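Home | Projects | Data Cards | Notes | Contact

July 15, 2025
By the Asolo kitchen notes team
2 comments · 59 shares

# Asolo Tabletop Kitchen Set

Welcome, and thank you for stopping by. Asolo is a collection of pictures of ordinary kitchen things on a tabletop, the sort of things that get put away every day after breakfast and are out again by noon. We began it last November as a small side branch of the Belta household set, and it has grown a good deal since (more than we had shelf space for, if you ask whoever has to store the plates).

## What is in it

The current release has 1,403 pictures, sorted into 504 short sessions. A session covers one spell of putting away or setting out – plates into the rack, mugs onto the tree, corn into the basket, and so on. We kept the list of objects short on purpose, so that you get to know them the way you know the things in your own kitchen.

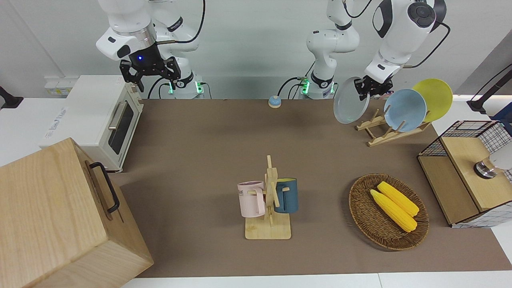

*Dish rack corner: blue and yellow plates upright, the gray one held beside them.*

The dish rack is light wood with slanted slats, and we are fond of it. Plates are labeled by color only. When a plate is still in hand and you can't tell whether it is coming or going, please use "held" and leave it at that. A plate only gets "racked" once it is standing in the slats and let go.

## Mugs and the mug tree

The mug tree gets its own label, and so does each mug. "Left" and "right" are a poor way to tell the mugs apart, as you will find when you look at the tree from the other side of the table, so we go by color: pink mug, teal mug. A mug counts as "hung" when its handle is over a peg. Lettering is only written down if you can read the whole word, and please don't guess at the rest of it!
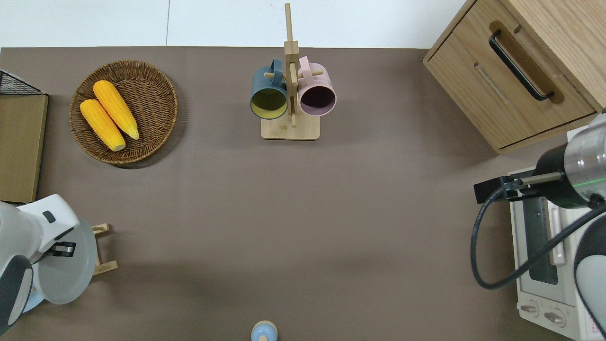

*Mug tree with both mugs hung, corn in the basket, toaster oven at right.*

## Corn, basket and oven

Both cobs are labeled "corn", with no numbers. If they are lying in the wicker basket they are "stored", however crooked they look. The toaster oven is labeled as furniture, along with the cabinet, and the state of its door is left blank unless the door is plainly open.

## Names and versions

Older files may still say Starnow in the folder name. That was our working title, and the contents are the same apart from spelling fixes. The Cruzado add-on, with bowls and flatware, has its own card and should be downloaded separately. If you find a mislabeled plate, do write to us through the contact page – we read everything, and corrections go into the next release.

Previous: Belta | Next: Cruzado | Back to top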